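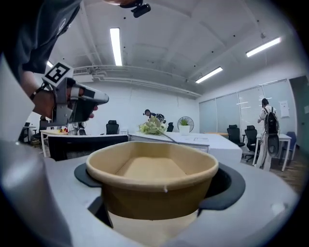 LINDACH, January

By Ritu Bhatia

14 shares | 3 comments

Shirley Kowalchuk buys the lunch containers for an office of 300 people, and she has opinions about rims. The oval kraft-colored ones she orders now have a thick rolled edge all the way around the opening. She says that was the first thing she checked when the sample pack came.

"If the rim is thin, it folds when you pick it up full," she said. "You get soup on your sleeve. With a rolled one you can lift it from one side and it stays the same shape."

Kowalchuk has run the food counter at Rovumov's office for three years. Before that she worked in a school kitchen, where everything went on trays and came back to be washed. The office has no dishwasher on her floor, so the food goes out in containers that people take back to their desks.

She used to order round bowls. They held enough, but they didn't fit next to each other in the carry bags. The flat bottom on the oval ones is narrower, and two will sit side by side in the same bag.

"Akash figured that out," she said. "I was ready to change the bags."

Akash Malhotra works the counter with her and does most of the packing. He fills the containers with rice or noodles first and puts the sauce on last. He stops well below the rim.

"People think you're being cheap," Malhotra said. "Then they walk up a flight of stairs with it and they understand."

The containers arrive in sleeves of 50, nested one inside the next. Malhotra said pulling them apart is the slow part of the morning. He twists each one a little before he lifts it. If he pulls straight up, he gets two or three at once.

Kowalchuk keeps the sleeves closed until she needs them, on a shelf away from the sink. Opened ones go in a plastic tub with a lid. She did not want to guess how many the office goes through in a month, but said she reorders more often in winter, when fewer people go out to eat.

Asked about lids, she made a face. The first supplier sent lids for a different size, and the replacements took 14 days. During that time Malhotra covered everything with foil.

"It worked fine for the dry stuff," he said. "We didn't do soup."

Some people on the floor save the clean containers and use them for pens or chargers. Kowalchuk doesn't mind, as long as they don't bring them back to be filled again.

She is trying a smaller size next, for fruit. The samples are due before the end of the month.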